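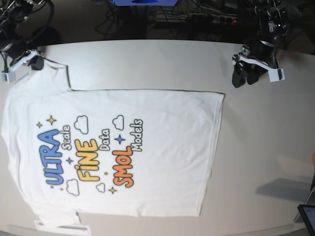

A white cotton T-shirt with ULTRA on it in big blue bubble letters.

Where Does Your T-shirt Come From?

By Mireille Awad
10/30/25

Have a look at what you're wearing. Is there a T-shirt in there somewhere? Maybe it's on top, maybe it's hiding under a jumper. Now pinch a bit of it and rub it between your fingers. If it's cotton, you are holding part of a plant!

It didn't grow on the plant looking like a shirt, of course. It began as fluff wrapped around some seeds, and it had a very long trip before it got to your wardrobe. Let's follow it.

First, the plant

Cotton grows on a bush. It likes plenty of sun, a long stretch with no frost, and a good drink of water while it's growing. In Australia most of it is grown in New South Wales and Queensland, where the summers are hot and the paddocks are enormous.

The farmer puts the seeds in during spring, often in October. Little green shoots pop up, then leaves, then flower buds. The flowers are gorgeous. On lots of cotton plants they open a creamy white and turn pink the very next day, and then they wither and drop off. What's left behind is a green pod called a boll (say it like "bowl").

Inside the boll are seeds, and every seed starts growing hair. Truly! Each cotton fibre is one single cell that grows out of the skin of the seed, getting longer and longer in the dark. When the boll is ripe it dries, splits open and out puffs the white stuff. A whole paddock of open bolls looks as though someone has tipped popcorn all over it.

Why does a plant bother making fluff? Scientists think it helps wild cotton seeds get about, by floating on water or catching the wind, a bit like a dandelion.

Picking and ginning

Long ago all cotton was picked by hand, and it was hot, scratchy, miserable work. In some countries people were enslaved and forced to do it. It is a sad and important part of the story of cotton, and you'll probably learn more about it at school. In some places cotton is still picked by hand today. On big Australian farms a picking machine drives along the rows, pulls the fluff out of the bolls and rolls it up into giant round bales wrapped in plastic.

Next stop is the gin. A cotton gin is a machine that pulls the fibres away from the seeds (the word "gin" is short for "engine"). The seeds aren't wasted. They can be squashed to make oil, or fed to cattle, or saved for planting. The clean fluff is called lint, and it gets pressed into bales as heavy as a couple of grown-up pigs.

Turning fluff into thread

Try this at home. Pull a little wisp off a cotton ball and tug it. It comes apart straight away, doesn't it? Now take another wisp and twist it between your fingers as you gently stretch it out. Keep twisting... and tug again. Much stronger!

You've just done some spinning. When fibres are twisted they grip on to each other, and a heap of weak little hairs becomes a strong thread, or yarn. People worked this out thousands of years ago and did it with a stick and a small round weight called a spindle. A spinning mill does the same job with rows and rows of whirring machines. Before that, the cotton is combed with wire teeth so that the fibres line up neatly. This is called carding, and it's a lot like brushing the knots out of your hair.

Knit or weave?

Here's something that surprises plenty of grown-ups. T-shirt fabric is knitted, the same as Grandma's scarf!

There are two main ways to make cloth from yarn. In weaving, threads go over and under each other, like the strips in a paper placemat. Bed sheets and jeans are woven. In knitting, the yarn makes loops, and each loop hangs on to the one below it. Loops can stretch and then spring back, so you can pull a T-shirt over your big head and it still fits afterwards.

If you have a magnifying glass, look closely at the outside of a plain T-shirt. You should find tiny V shapes in columns. Then turn it inside out and the bumps run sideways instead. Knitters call this kind of fabric jersey.

Making it white, or any other colour

Fresh cotton is more of a cream colour, and there are even kinds that grow brown or green. To make a really white shirt, the fabric has to be bleached. For a red or blue one it goes into a bath of dye. Both of these jobs use a lot of water, and the dirty water has to be cleaned properly before it goes back to a river.

Cut, sew and print

A T-shirt is only a handful of pieces – a front, a back, two sleeves and a stretchy band for the neck. Workers stack up many layers of fabric and cut them all at once, then sewing machine operators join them together at great speed. Some shirts don't even have side seams, as the body was knitted in a tube. Check yours!

Then comes the fun part. Lots of pictures and words are put on with screen printing. Ink is pushed through a fine mesh that has some parts blocked up, so it only lands where it's wanted. Each colour usually gets its own screen, and they have to line up perfectly or the outlines go wonky. After that the ink is heated so it won't come off in the wash.

And when you grow out of it?

A T-shirt takes a lot of sun, water and hard work to make, so it's worth looking after. Wash it in cold water and dry it on the line. Hand it on to a cousin when it's too small. If it's full of holes, cut it up for cleaning rags, or plait the strips into a tug toy for the dog.

Words to remember

Boll: the pod that holds cotton seeds and fluff
Lint: cotton fibres with the seeds taken out
Carding: combing fibres so they lie the same way
Yarn: fibres twisted into a long thread
Jersey: the stretchy knitted fabric used for T-shirts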